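Print this page | E-mail this page

We use cookies to remember your reading settings. Accept | Manage

Tascombe Short Course in Robot Learning
Handout 5: Where do the examples come from?
March 3, 2025

Last week's reading claimed that 1000 demonstrations of a task are enough. Enough for what? The Drorham notes report 400 and make the same claim. Neither says how many different tables, boxes or people were involved, and I would not trust either number until they do.

With hand-held grippers, a person does the task and the recording becomes the example. It is quick. It also means the policy learns one person's habits, and we call that skill.

Look at what each view contains before you decide what a model could learn from it.

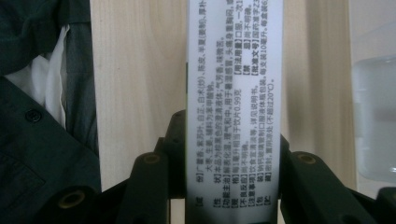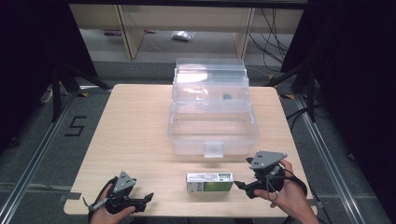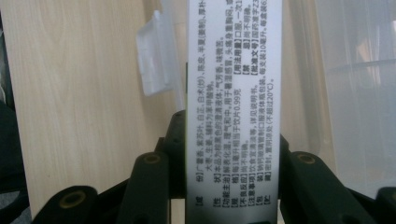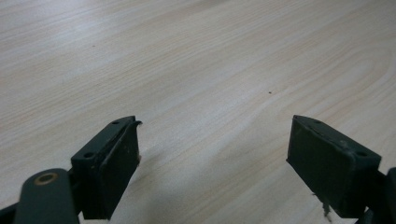
Second picture: head view, both grippers over the table. The other three: gripper views.

Points to argue about:

- Small print can be sharp in a gripper view and unreadable from the head. Does the task need it? If not, a model may still latch onto it.
- A view of bare wood between open fingers says little by itself. Some groups trim such stretches. Ask what they threw out.
- Paiva's logging sheet has a box for "success" and none for "nearly." Guess what happens to the nearlys.

For section 2, bring one claim from the Tuteo report that you don't believe and say what data would change your mind.

Comments (2)

mk_lab: Is the November version of the Tuteo report OK? The new one dropped the appendix.

second_row: I'd keep the trimmed parts. Storage is cheap.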